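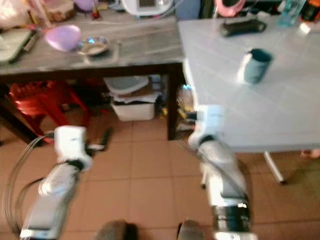 Quick one before the May issue closes. The Ornau two-arm kit has been out on loan to members and Hugo Gallardo's notes finally came in, so what follows is his verdict plus my grumbling. Price first, seeing as you all ask: 745 a month with support, 575 without. Setup visit is 300 either way. Ouch on that last one.

What you get - two arms, grippers, wrist modules, a cable set and the Edmont software on a stick. No table stand. No proper manual either, just a folded sheet and a link. Hugo had it moving in 60 minutes and says the sheet was no help at all. Support picked up the phone though. Twice.

Good stuff: the arms are quiet, the software doesnt nag, and you can save a task and run it again next day without redoing the lot. Ordinary household clutter is fair game, the kit is sold for exactly that. Cups, bowls, spoons.

Less good: cables. They loop off the arms and you'll want to tie them back before you do anything near a table edge. Clips are an extra, naturally. Also the wrist modules are boxy, so think about your angles before going for anything low down or tucked in behind something else.

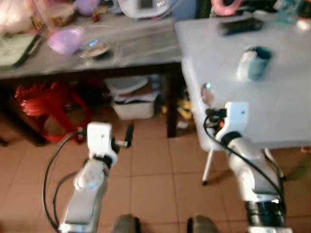 *Words: Amparo Escobar. Testing notes: Hugo Gallardo*

Compared with the Mthembu set we looked at last year - Ornau wins on software, loses on paperwork. Mthembu had a lovely manual. Shame about the rest of it.

Would I rent it? With support, yes, for a month or two. Without, only if you've got someone like Estíbaliz Villanueva on hand who likes reading error logs at breakfast. Buying outright is a diferent question and Ornau still haven't sent me a figure.

Loan list is open again. Put your name down with Roland Blackburn at the Comosora desk, and say if you need the long cables. Return everything in the box it came in please, foam included.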